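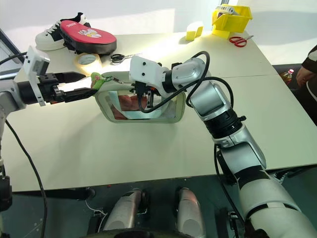 Irfan Tambunan asked after the last lecture why a state would sue a drug maker under consumer law at all, when patients can bring their own cases. The notes for week 16 start from that question.

Parties
The state of a consumer protection suit is the plaintiff in its own name. It does not stand in for any one patient. In our class problem, the state sues Droko, which sold a sleep medicine called Wolero, and two members of the Dufour family who sat on its board.

What the state has to show
A deceptive act or statement made in the course of trade. In most states it need not prove that a given buyer relied on it. Read the Flemville sales memos with this in mind — who wrote them, who received them, and what the sales staff then told doctors.

Personal liability
Owning shares is not enough. Look for directing the conduct, or knowing of it and having the power to stop it. Board minutes and emails carry most of the weight.

Sealed material
Complaints are often filed with passages blacked out. A judge may later unseal them, and an amended complaint can follow with new quotations. An allegation in a complaint is still only an allegation.

For October
Read problem 22 and write 2 pages on whether the claims against the two directors survive a motion to dismiss. Cite the memos by paragraph number.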